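A day at the Prosent open house, Clorngate
Last updated: 20 March 2025

I had been meaning to get over to Clorngate ever since Prosent moved into the old bus depot there in January, so when the invitation to their open day came round I cleared my diary and set off far too early, as I always do. It is a pleasant drive once you are past the ring road, and I was given a very welcome cup of tea at the door along with a badge and a floor plan – which I promptly lost.

The reason for going was the Mostano, their bench-top arm kit, which has been talked up a good deal among those of us who teach evening classes and run small workshops. It comes in a single crate with the arm, a two-finger gripper, a little wrist camera and the control box, and Prosent will rent it to you for 293 pounds a month if you are not ready to buy. The rental includes a telephone helpline and one visit to get you set up. I rather like that, having spent many a long evening alone with a manual.

They had set out 6 benches down the length of the hall, each with a different job on it, and you could wander up and have a turn wherever there was a gap. I went straight to the kitchen bench and stayed there far longer than was polite. The young woman looking after it was endlessly patient with me and let me work the gripper myself, first from the hand controller and then from the tablet, while I got used to how gently you have to close the fingers.
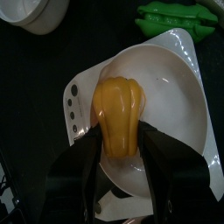 I found the hand controller much the nicer of the two. You squeeze and the fingers squeeze, and after a few minutes you stop thinking about it. The tablet has more settings, including a limit on the gripping force, but the buttons are small and I kept pressing the wrong one (my glasses were in the car, so I can't put all of that down to Prosent). I asked whether the buttons could be made larger and was told an update is on its way.

From there I drifted over to the Tuhumury bench. Tuhumury is the training software that goes with the kit, and the idea is that you guide the arm through a job a number of times and it learns to do the job by itself. Their demonstration had been built up from 159 guided runs, all done by their own staff, and I must say I came away thinking that was a fair bit of work for a small class to take on. The chap there suggested splitting it over a term, with each pupil doing a share, and that does sound manageable. The software is a separate charge of 356 pounds a year, so do ask for it to be put on the quote if you think you will want it.

Lunch was soup and very good bread, and I had a long chat over it with a couple who run a repair shop and wanted something for sorting parts. They were less taken with the noise of the fan in the control box than I was with the arm, and they had a point – in a quiet room it would wear on you.

I have put our name down for a month's trial after Easter and will write again once we have had the crate open. Parking at Clorngate is free behind the building, but the entrance is easy to miss, so look for the turning just after the garden centre.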